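Folding clothes on a bed next to the washing machines – any tips?

Lalit Chaudhary
Hi all, we've shifted our folding out to the laundry end of the place, onto a spare mattress right near the machines, and I love not carting everything down the hall any more. Trouble is, my piles look like they've been slept on! Soft things sag in the middle the minute I pick them up, and the mattress gives under my hands. Is it worth buying a proper table, or is it just my technique? I'm doing 3 loads most evenings, so I'd be grateful for anything at all.

Tranum
Keep the mattress, Lalit, I folded on a bed for years while the kids were small. Take a corner in each hand and pull outwards until the top edge is straight, and let the rest hang for a second before you lay it down.
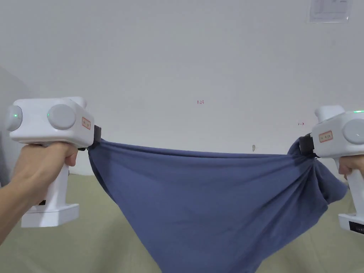

After it's down

Smooth from the middle out with a flat hand, then fold in from the sides. Start well in from the edge, too – anything draped over the side drags the rest along with it, and you'll be straightening the same piece all night. I keep my darks in their own heap on top of the washers so the bed stays clear for whatever colour I'm up to.
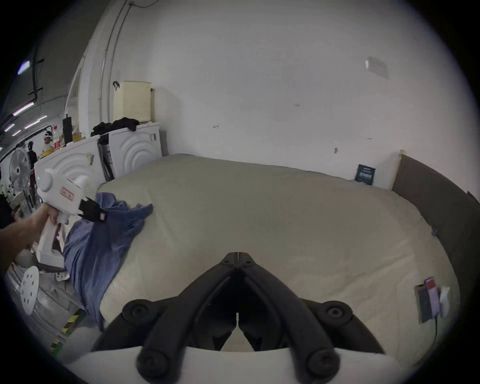 Michiels reckons a table is better for your back and that a bed is only good for sheets. Mine was $14 at a garage sale and I wouldn't go back.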